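Guides > Workshop & Desk > Sorting Out a Shared Workbench

Print this page | E-mail this page

Sorting out a workbench that is also a computer desk

Quick one, written up between other jobs. Our bench at Skemton does double duty. Small repairs, plus a computer. For a long time it did neither very well. Took a Friday afternoon to fix and cost almost nothing, so here are the steps.

What you need

Cable ties, the reusable hook and loop kind. I buy the Plokum bag of 200, lasts forever.
Masking tape and a marker.
A damp cloth and a dry one.
Two boxes. Any boxes.
A small tray for hand tools. Mine is a Morkier cutlery tray, does the job.

Step 1. Shut down and unplug

Save your work first. Turn off the computer, then everything on the power strip. Before you pull any cable, wrap a bit of tape round the plug end and write what it goes to. Boring but do it. I skipped this in August and spent the evening trying plugs one by one.

Step 2. Clear the whole top

All of it. Not half. Box one is stuff that lives on the bench, box two is stuff that doesnt. If you can't decide in a few seconds it goes in box two. Screws and other tiny bits go in a cup so they don't end up on the floor.

Step 3. Wipe down

Damp cloth, then dry, going with the grain if your top is wood. Let it dry properly before anything electrical goes back. I give it 30 minutes and go have a coffee. Old glue spots: plastic scraper, held nearly flat. No knives.

Step 4. Screens go back first

Monitor to the back, laptop a bit in front and off to the side so both can be read from one chair. Sit down and check before you plug anything in. Top of the monitor should be near eye level. Too low? A Kollár riser or a thick book. Then a keyboard where your hands land, and check the laptop lid still opens all the way.

Leave a clear strip along the front. You want at least 4 inches there, more if you solder.

Step 5. Cables

Work from the plug toward the wall. Coil the slack, one tie per coil, and send everything off the same end of the bench. Don't pull them tight, a laptop gets moved and it needs some give. Anything with no label and nothing on the other end goes in box two.

Thin cables are the worst for creeping back across the top. A loop of tape stuck to the underside of the bench edge holds them fine.

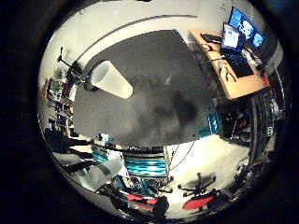 Light wood top, monitor and laptop at one end, a few thin cables still to tie.

Step 6. Hand tools

Pliers, tweezers, the little screwdrivers. All in the tray, and the tray sits on the side you write with. A tool left near the front edge gets knocked off sooner or later, so make it a habit to drop it back in before you reach for the mouse.

Step 7. Under and beside the bench

Same two box routine. Heavy things lowest. Leave room for your knees and for air round anything with a fan in it. Black cables on black gear are a pain to tell apart so use extra tape here, white shows up best.

Step 8. Box two

Put it by the door. Go through it within the week or it becomes furniture. Mine had three mice in it and a charger for a phone I no longer own.

Keeping it that way

Five minutes at the end of the day. Tools in tray, cup emptied, front strip clear. Re-do the cable ties whenever something new gets pluged in, thats when it all goes wrong.

Next: Labeling small parts drawers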